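Part 4: Fitting the Esik Soft-Close Seat and Lid

Okay, the box is open and you've got the old seat off (if you don't, go back to Part 3, I'll wait). I've put in quite a few of these now, first in my own upstairs bathroom and then in every rental on Bostley Road, and the whole job takes me around 11 minutes. Your first one will be slower, and that's fine!

Have these handy: the two hinge posts, the two rubber washers, the plastic wing nuts, a rag, and a pencil.

1. Wipe down the rim and the area around the bolt holes. I use plain soapy water. Bleach spray makes the washers go gummy over time, so I keep it away from them.

2. Drop a hinge post into each hole with the washer sitting on top of the china. The flat side of the washer goes down. I did it the other way up on my first try and the seat wobbled for weeks.

3. Reach underneath and spin on the wing nuts, but only finger loose for now. You want the posts to slide a little.

4. Click the seat onto the posts. You'll hear two clicks, one per side. If you only hear one, lift it off and go again.

5. Close the lid and stand right in front of it. Nudge the whole thing left or right until it lines up with the bowl, then mark where the posts sit with your pencil.

6. Pop the seat off, tighten the nuts by hand, and click the seat back on.

CAUTION: Please don't use a wrench on the wing nuts. They're plastic, they strip in a heartbeat, and a replacement set (part 839) has to come from the Movthorpe warehouse. If you really lean on them you can crack the bowl too, and then you're shopping for a toilet.
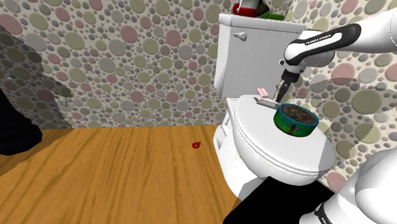
Lid closed, with the tank and flush handle behind it.

7. Lift the lid all the way up and let go with a tiny push. It should drift down on its own. If it slams, the damper pin has slipped, so see Part 6.

NOTE: Don't press the lid down to hurry it along. I know, it's tempting, but that's what wears the dampers out.

Check the nuts again after a week or so of normal use. Mine always need another quarter turn, usually on the left side.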